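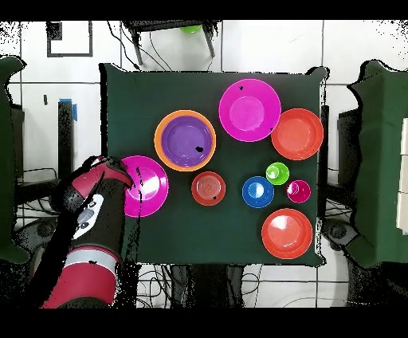

Domnica Ciobanu put the green cloth on the table before she had taken off her coat. It was her mother's cloth, and it had been too big for every table she had owned since she left Plukommont. She pulled it to the left and then to the right, and one corner still stood up in a fold. She pressed it with her hand and it came back.

"Leave it," said Yen-ting from the door. "It wants to be like that."

Yen-ting Huang had the room upstairs. She had come to Bulville in January with one suitcase and a rice cooker, and in the evenings the two women ate together, because the heating worked better on the ground floor.

"Tonight we are using the plastic," Domnica said.

She took the box from under the stairs. The picnic things had not been out of it for years. The orange bowl came first, and she put the purple one inside it, as her brother had always done. He used to say that the purple bowl was a king and could not sit on the bare table. He was a serious boy and he got angry if anybody laughed. Next came the magenta plate, and a small red plate with rings in the middle, which you could feel with a fingernail.

"This one was mine," she said. "I counted the rings when I did not want to eat my soup."

"How many?"

"I always lost the place. Then the soup was cold and I had to begin again."

Yen-ting turned the big magenta bowl over and looked at the bottom. There was nothing written there. She asked where the set came from, and Domnica told her about the Ionescu shop, which sold buckets, nails and wedding dresses. Her father had bought everything in the summer of 2000, for a trip to the lake. It had rained, and they had eaten in the car with the bowls on their knees.

"Was it a nice trip?"

Domnica thought about it. She remembered the windows, white from their breath, and her father singing badly.

"My brother cried the whole way home," she said. "He had left a spoon at the lake."

She had wanted to telephone him at six. Now it was twenty past. He would be at home in Anetti, with his shoes off, reading the newspaper from the back page.

"Call him," said Yen-ting. "I will do the rice."

Domnica moved the purple bowl a little, so that it sat straight in the orange one, and went to look for her glasses.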